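Products > Software > Cloth handling > Dandar

Dandar – grasp planning for soft and foldable things

Posted by Princess Espiritu, Plenisico, 20 Sep 2022

If you have ever tried to teach a machine to pick up a tea towel, you will know the feeling. A box stays a box whichever way you come at it, but a piece of cloth has a new shape every time you look, and the corner you wanted a moment ago has slid underneath the rest. We wrote Dandar for people who have to deal with that every day, in laundries, packing rooms and research labs, and who would like to spend a bit less of their time writing special cases for it.

Dandar is a planning package that sits between your camera and your arm controller. It takes in colour pictures (with depth if you have it), looks for places where the cloth can be taken hold of, and hands back a short ranked list of grasps, each with an approach direction, a jaw opening and a suggested lift. You choose whether to take the top one automatically or to let your own code have the last word. Plenty of our customers do the second, and we rather like that they do!

The part we are fondest of is the edge finder. Hems, bindings and taped seams are the most useful things on a piece of fabric, because once you know where an edge runs you can follow it to a corner, and from a corner you can fold. They are also a nuisance to see, particularly on thin printed cloth where the pattern shouts much louder than the seam does. The edge finder learns from close-up views taken at the gripper, so it gets used to busy prints, shiny trims and fabric that lets the light through.

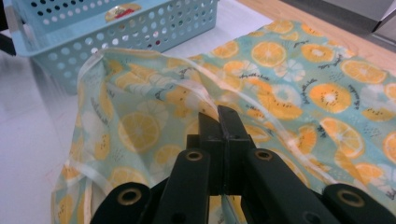

Jaws closed on a fold of citrus-print fabric, with the translucent edging running in towards the pinch point.

Version 3 comes with a starter set of 2,000 labelled grasps on household fabrics, which our friends at Hallholm helped us to sort and check over a very long summer. You can run the planner on those alone to begin with, then add your own. We suggest recording 15 grasps of each new fabric before you judge the results – fewer than that and you are mostly measuring your luck with the lighting.

Adding your own data is done in the Ueda viewer, included in the price. It plays back each recording with the proposed grasps drawn over the top, and you can nudge, reject or relabel them with the mouse. There is an undo button now. We are sorry it took so long, and thank you to everyone who wrote in about it.

What you will need: a Linux computer with a reasonably modern graphics card, a colour camera that can see the jaws and what lies between them, and a two-finger gripper whose opening you can set from software. The planner talks to your controller over a plain network socket and there are worked samples in Python and C++. If your gripper is an unusual shape, send us a drawing and we will help you write the settings file.

Single-site licence, order code 152. Teaching licences are available on request, and updates are included for the first year. Please do get in touch before ordering if your cloth is very stretchy, as the lift suggestions for knitted fabrics are still being worked on and we would sooner tell you so beforehand.

15 shares | 3 comments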